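PRESS RELEASE
For immediate use – June 1999

ADARD TAKES OVER TRITUS OFFICE SUPPLIES, ALL SHOPS STAY OPEN

Adard has bought the office supplies side of Tritus. Deal signed last month, terms not disclosed. All 573 staff move across on their present pay and holidays. No shop closures planned.

Customers need do nothing. Account numbers stay the same, so do credit limits and delivery days. Orders placed in May but not yet sent out will go from the Tritus warehouse as normal. Anything after that comes from Adard.

The new joint catalogue is at the printers now. 2,000 lines, up to and including desks, tables, filing, paper, envelopes and the Jalali range of chairs, which Tritus customers have been asking for for years. Copies go out free to every account holder. Extra copies on request, please allow 2 weeks.

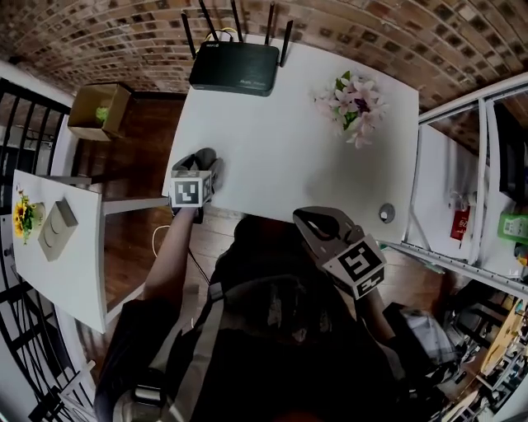 White rectangular table, with lilies.

Prices on paper and envelopes are held until the end of the year. Toner prices are under review and a seperate list will follow. Trade customers spending over £2,000 a year get free delivery, mainland only – islands and Northern Ireland by quotation.

The Flultero loyalty stamps run by Tritus will be wound up. Full books can be swapped at any shop counter or posted in to the usual adress. Part-filled books also accepted, pro rata. No new stamps given out from the date of this release.

Shop signs change over the summer, starting with the larger branches. Vans later.

Returns: goods bought from Tritus can go back to either firm's shops with a receipt. Usual terms.

Notes to editors: Adard sells office furniture and stationery to business and the public. Tritus keeps its printing business, not part of this sale.

Press enquiries to the Adard press office. Catalogue covers available on request, colour or black and white.

ENDS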